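Adding a pre-grasp hover to your planner, and why the pepper mill wants one

Part 4 of the Jasero tabletop series

If you followed part 3, you have a planner that goes from home to grasp in one motion. It works beautifully on tomatoes. It works less beautifully on anything tall, which it tends to approach from the side, like a bowling ball with a degree.

The cure is old and dull. You split the move into two goals: a hover pose above the object, then a straight line down. Jasero has had support for this since the Hullow release, though the docs file it under "staging," where I failed to find it for most of January.

Step one. Open your task file and find the grasp block. Add a second goal ahead of it called hover. Copy the grasp orientation exactly. If the two orientations differ by even a little, the wrist will spend the descent correcting itself, and the fingers will swat whatever you were hoping to pick up.

Step two. Set hover_offset along the world z axis. The default uses the gripper axis, which is fine until you tilt the gripper, and then your arm hovers somewhere in the neighboring county. I use 6 centimeters, measured from the top of the object's bounding box. Measure from the center and a tall object will eat most of that clearance before you begin.

Step three. Load the kitchen counter scene and step the simulator to the hover goal, then pause. Turn on the fingertip axes if you don't trust your eyes. I don't trust mine.
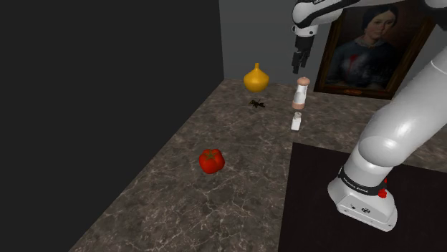 Check the horizontal error before you let it go down. The planner reports success when it is inside its own tolerance, and its own tolerance is generous. Tighten goal_tol_xy for the hover goal only. If you tighten it everywhere, planning time balloons, and mine went from nearly 2 seconds to long enough to make toast.

Step four. Replace the final segment with a Cartesian move. Set collision checking to ignore the target object and nothing else. There is a shortcut flag, ignore_scene, that also makes the error message go away. It does this by letting the arm pass through the salt shaker. The Trekside forum recommends it warmly.

Step five. Run the batch script with random object placements. My last batch had 63 of them, and the failures nearly all came from small neighbors sitting too close to the target for the open fingers. For those, add a yaw search around the vertical axis and let the planner choose the first angle with both fingers clear. Halonen's sampler does this well. The built-in one also does it, eventually.

If the descent still stops partway, print the joint limits before you touch anything else. I rewrote a cost function once over what was a wrist joint at its stop.

Part 5 covers closing the gripper, with a long section on friction settings.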